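About Motetti

Motetti is a home tidying and bed-making service based in Stidville. We come to your house or apartment, put the bedrooms in order, change and make the beds, fold what needs folding and leave. We also do closets and linen cupboards by arrangement.

Darius Costache started the business after several years of running the linen room at a small hotel. He worked alone at first, with a folding board and one car. Today there are six of us, and most of our customers are private households within the town limits. We also look after guest rooms for a few landlords on the Bonard side of the river.

A standard visit covers up to five rooms. We begin with the beds, as they take up the most space and tend to collect whatever has no other place to go. Clothes come off first and are sorted into worn and clean. If we can't tell, we ask. Quilts and blankets are lifted off one at a time, shaken out and laid over a chair or rail while the sheets are dealt with.

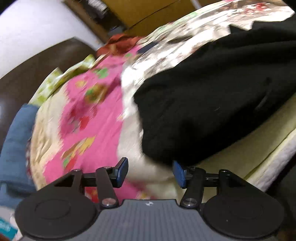
Patterned bedding is most of what we handle. Many families in Stidville keep floral quilts and printed sheets for years, and they don't always come in matching sets. We put them back the way the household likes them. If you want the pink quilt on top and the plain blanket underneath, tell us once and it goes on your card. Dark clothing is kept away from light bedding from the start of the visit, and it is folded or hung separately.

We do not wash anything on site. Laundry can be bagged and taken to Ko, the laundry two doors down from our office, and it comes back within 48 hours. Ko bills you directly. Pieces with hand stitching or loose seams stay with you unless you ask us to send them.

Two people attend each visit, and we try to send the same pair every time. Please have clean sheets ready before we arrive. We bring our own bags, hangers and labels, and anything left over goes back with us.

We don't throw things out. Items without an obvious place are left together on the made bed or in a basket, with a short note.

The office is open Monday through Friday. New customers can leave a message at any hour and Darius will call back to arrange a first visit. August fills up early, so please get in touch ahead of time if you have guests coming.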